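How I pack black pants and a soft bag for a weekend away

I do nearly all my packing on the bed. The floor is a no (dog hair!) and the dining table always has someone's homework on it, so the good bedspread gets roped in whether it likes it or not. If yours has embroidery like mine, check your bag for open zips and rough bits of velcro first. I pulled a thread on a leaf back in April and I'm still cranky about it.

Start with the bag. Soft fabric bags come out of the cupboard in a sad squashed lump, and if you load them like that everything ends up in one corner. Lay it down, pull the ends out, and push your hand along the inside to open up the corners. Straps next. I fold mine over on themselves at one side so I'm not fishing them out from under a pile of jumpers later.
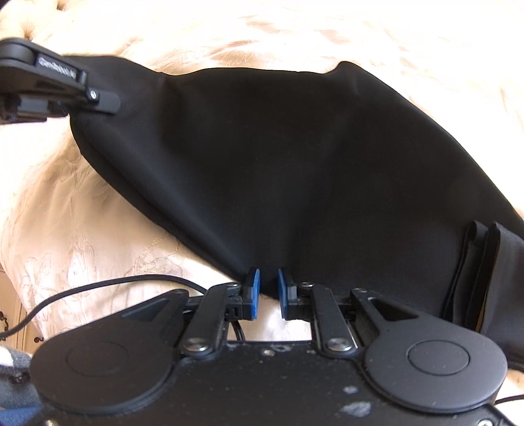 Black bag on the bedspread, straps folded at the side.

Give the outside a once-over with a lint roller while you're there. Black fabric picks up everything, and whatever is on the bag will be on your pants by the time you get to Anurdale.

Now the pants. I used to fold them in quarters and hope for the best, and I'd arrive with a crease straight across the thigh. These days I do it like this:

1. Lay them out flat with the legs apart. Sideways across the bed works best for me, so I can reach the waistband and the hems without walking around.

2. Empty the pockets. Tissues, hair ties, the Clisaneo parking ticket from last time.

3. Smooth from the waistband down to the cuffs with the flat of your hand. Fabric loves to bunch up at the crotch, so give it a little tug there until it settles. 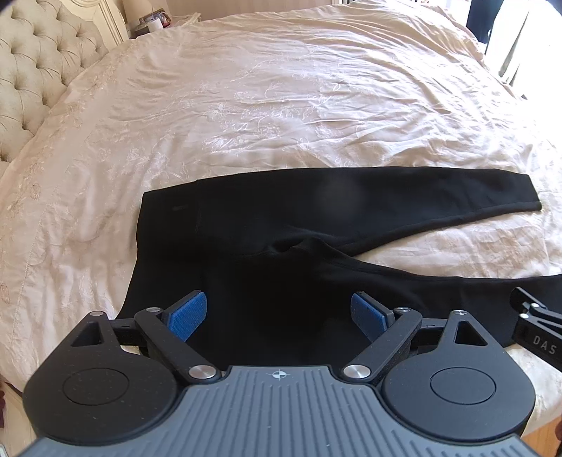 Pants spread across the bed, waistband to the left.

4. Bring one leg over the other and line up the hems. Wide waistbands never quite match, don't fuss over it.

5. Roll from the cuffs up, firmly but without strangling them. If the fabric is slippery, pop a T-shirt on top before you roll and it'll grip much better.

Rolled pants go along the bottom of the bag, then tops, then socks and undies stuffed down the sides. Shoes in their own bag at one end, please! I can do the lot in almost 20 minutes, including the bit where I change my mind about the cardigan.

When you get where you're going, unroll the pants straight away and hang them in the bathroom while you have a shower. The steam does most of the work. My Flirau travel steamer has been sitting in a drawer ever since I worked that out, so if anybody wants it, sing out in the comments.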